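Projet de fin de semestre : saisie et dépose d'un petit cylindre par un bras robotisé simulé
Rapport rédigé par Vasiliki Fragkou, en binôme avec Kalliopi Kokkinos
Atelier de robotique, groupe du lundi

Nous avions choisi notre sujet avec un enthousiasme un peu naïf, il faut bien le dire. Prendre un cylindre, le soulever, le reposer debout sur un bloc : sur le papier, cela tenait en trois lignes, et Kalliopi pensait que nous aurions fini avant les vacances. Nous avons rendu le projet en mai, fatiguées mais plutôt fières, et nous remercions ici toutes les personnes de l'atelier qui ont écouté nos plaintes avec patience (et qui nous ont prêté leurs machines quand les nôtres ramaient).

Le travail s'est fait entièrement en simulation, dans Vimau, l'environnement que l'atelier utilise depuis l'an dernier. Pour la commande du bras, nous sommes parties de Koment, une petite bibliothèque écrite par la promotion précédente, bien pratique mais assez avare en documentation. La première semaine est donc passée à lire du code, à dessiner des repères au tableau et à nous disputer gentiment sur le sens de l'axe vertical. C'est Kalliopi qui avait raison.

Nous avons découpé la tâche en 4 phases : approche par le haut, descente, fermeture de la pince, puis transport jusqu'au point de dépose. L'approche verticale nous a paru la plus sage, car une arrivée de biais faisait basculer le cylindre presque à chaque essai. En contrepartie, le poignet doit rester bien aligné pendant toute la descente, et nos premiers réglages le laissaient dériver de quelques degrés, ce qui suffisait à tout gâcher.

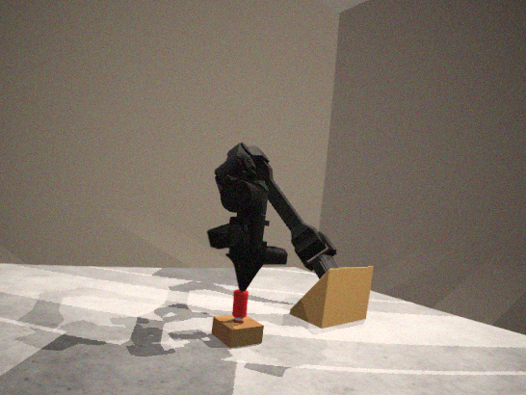

Figure 1. Pince dirigée vers le bas, au contact du cylindre rouge posé sur le bloc (rendu de simulation).

Le contact est le moment qui nous a donné le plus de mal. Si la consigne de hauteur était trop basse, la pince appuyait sur le cylindre et le moteur physique le faisait sauter de façon assez spectaculaire ; trop haute, elle se refermait dans le vide. Nous avons fini par ralentir nettement la fin de la descente et par ajouter une petite pause avant la fermeture. L'idée nous est venue un soir, en regardant les essais défiler au ralenti, et nous nous en voulons encore un peu de ne pas y avoir pensé plus tôt !

Pour l'évaluation, nous avons lancé 30 essais avec la version de départ, puis 30 autres avec la version ralentie, en déplaçant un peu le cylindre à chaque fois. La première version a réussi 6 essais. La seconde a fait beaucoup mieux, avec des échecs regroupés dans les positions les plus éloignées de la base, là où le bras est presque tendu. Un essai complet dure 55 secondes dans la version finale ; c'est long, nous le savons, et notre encadrante nous l'a fait remarquer avec le sourire.

Si nous devions recommencer, nous écririons le script d'enregistrement dès le premier jour. Nous avons perdu une série entière de mesures faute d'avoir noté les paramètres, et il a fallu tout refaire. Nous aimerions aussi que le groupe suivant essaie d'autres formes d'objets, et reprenne la question des positions éloignées, que nous laissons ouverte. Le code et nos notes sont rangés dans le dossier Hatatbridge de l'atelier, avec un fichier d'explications que Kalliopi a relu deux fois.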